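Wallpaper in an inside corner — wrap it round or cut it?

Asked by Pennywort

Hello all, I hope this is the right section. I've been reading the old threads here for most of an evening and have ended up more muddled than when I started, so I'm going to ask outright and hope you'll be patient with me.

I have a smallish back room with a work table pushed into the corner, and I want to paper the two walls that meet there. I've fallen for a busy floral on a deep teal ground, lots of leaves and big flowers, the sort of thing my mother would have called "a bit much". It's from the Desament range and I bought it in the spring sale at Guthrie, the decorators' shop on the ring road, who were very kind but also very busy. The lad at the till told me to take the paper straight round the corner in one piece. The leaflet tucked inside the roll says never to do that. My neighbour says it makes no difference so long as you use enough paste!
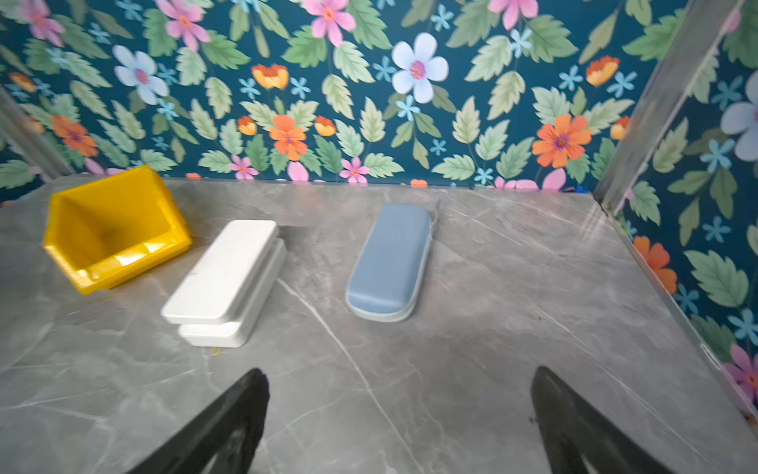

What worries me is that the house is old and I don't believe there's a true right angle anywhere in it. I hung a plumb line in the corner and the wall wanders off to the left as it goes down, a fair bit by the skirting. If I wrap a whole width round, I can see myself ending up with flowers that lean like a row of people on a bus. If I cut it, I'm afraid the join will show, and with a pattern like this one I'd be looking at half a flower meeting somebody else's half for the next ten years.

I've papered before, but only a plain stripe in a hallway in Skorotholm, where we lived when we were first married, and the walls there were so new and flat that it more or less hung itself. I've a sharp knife, a good brush, a tub of Tirnus ready-mixed paste (the one for heavier papers) and a pasting table that has seen better days. I also need to get the paper down neatly behind the table without taking everything out of the room, if that can be done.
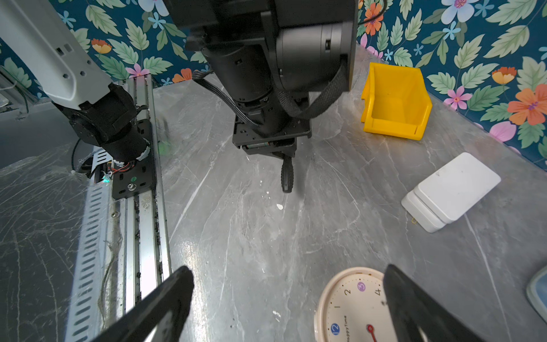
The long rail, with the slotted strip running beside it.

One more thing, while I've got you. The rolls are all batch 1297 apart from the last one, where the label has come off. Does that matter if I keep it for above the door? It looks the same to me in daylight, and a touch greener under the ceiling light, but then so does everything.

Thank you in advance, and sorry for going on so long.

Old Distemper

Cut it. Please cut it, and don't feel bad about the lad at the till, plenty of people are taught to wrap and get away with it on a plain paper in a straight house.

The way I was shown, and have done it ever since, goes like this. Measure from the edge of your last full length into the corner, and do it at the top, the middle and the bottom. Take the widest of those and add a little, 15 mm is plenty. Cut your next length to that width, keeping the offcut safe and marking the top of it in pencil (I once hung an offcut upside down and didn't notice until the tea was on the table). Paste it, hang it, and let that little extra turn round the corner on to the second wall. Brush it well in. If it puckers where the corner bulges, make small snips in the part that has turned, and it will lie down.

Now take your offcut, measure its width, and mark that distance out from the corner on the second wall. Drop a fresh plumb line there. A fresh one, mind! The second wall doesn't care what the first wall was doing. Hang the offcut to that line, and let its cut edge lap over the bit you turned. You'll lose a sliver of the pattern in the lap, and if the corner is as far out as you say you'll lose more at one end than the other. With leaves and flowers going every which way it's very forgiving, far more so than your hallway stripe would have been.

If it's a vinyl paper, you'll want a proper overlap adhesive for that lap. Ordinary paste won't hold vinyl to vinyl for long and you'll find it curling some cold morning. Check the leaflet. 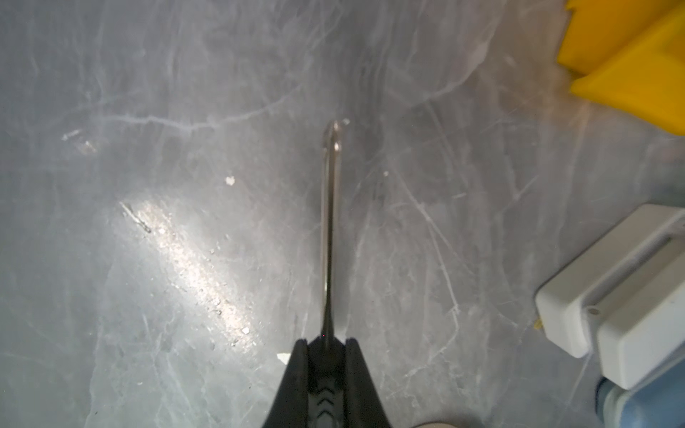 Grey marble pattern, seen from directly overhead.

As for the table, move it. I know you don't want to. Pull it out far enough to get yourself in sideways with a brush and you'll be glad you did, even if it means an afternoon of shifting things about. Papering down behind something from above always leaves you with a loose bottom edge, and a loose bottom edge lets in dust, and then the cat finds it. If the table truly can't budge, hang the paper so that it finishes a good hand's width below the level of the top and trim it by feel.

Let each length soak for the full time on the label before you hang it, and the same time for every length, or they'll stretch by different amounts and your match will drift. I write the time on the back of an envelope. My other half laughs at this but our seams are very good.

Thimblerigg

I just wrap mine and never had a problem tbh. Paste the wall not the paper, quicker and less mess. Did our whole landing in a weekend, 80 quid all in including the new brush.

Sister Bramble

Old Distemper has given you very good advice and I'd only add a few bits from my own mistakes, of which there have been many.

Start from the spot your eye lands on when you come in at the door and work away from it, so that the last awkward match falls in the darkest corner or over the door, where you'd have to be looking for it. For most rooms people say to start at the window, and that's fine for a small print, but with a large flower I like to put one where it will be seen whole. Hold the roll up dry and have a good look before you cut anything. Have a cup of tea and look again.
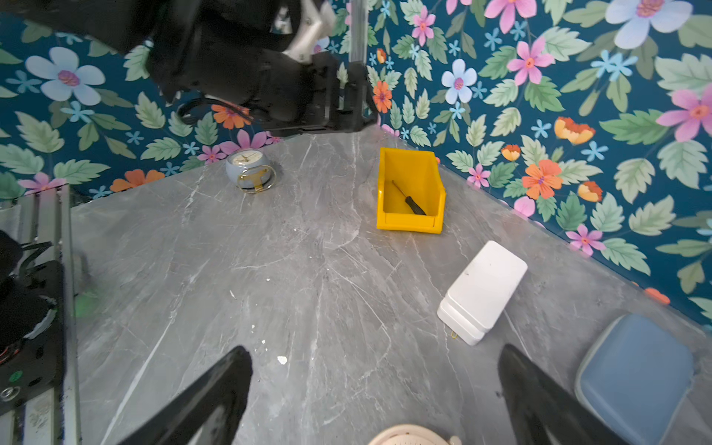
Buy one more roll than you think you need. A big repeat eats paper, and every length loses a piece at the top while you find your match. I worked it out to the inch in our spare room, felt very clever, and then ran short by one length on the last wall, and of course the shop had moved on to a new batch by then. Ours is 4 years old now and I can still find that length from the bed.

That brings me to your roll without a label. Above the door is a good place for it, provided there's a break in the wall on either side so the two batches don't sit right next to one another. If you noticed it looking greener under the ceiling light I'd take that seriously. Unroll it beside one of the others in the evening with the lamp on, go out of the room, and come back in. If you can tell which is which straight away, ring Guthrie and see whether they'll swap it. They changed a roll for me once with the wrapping off, though I did have the receipt and I did look rather pitiful.

And size the walls first if the plaster's bare or thirsty. A thinned coat of the same paste will do, left to dry overnight. It gives you time to slide the paper about, which you'll want in that corner. Wipe any paste off the face with a clean damp sponge as you go, dabbing and not rubbing, and change the water often. Teal shows every smear once it's dry.

Pennywort

Oh, thank you both so much, and thank you Thimblerigg too, I'm envious of your landing. I've found the leaflet again and it's not vinyl, so the Tirnus paste should do for the lap. I did the test with the lamp and I'm sorry to say I could tell at once, so I'm off to Guthrie in the morning with my most pitiful face on. Can anybody tell me whether I should take the old socket covers right off, or just loosen them and tuck the paper behind?

Old Distemper

Loosen and tuck, with the power off at the board first. Don't do it with a foil-backed paper, but yours won't be that. Leave the screws in a saucer where you can find them.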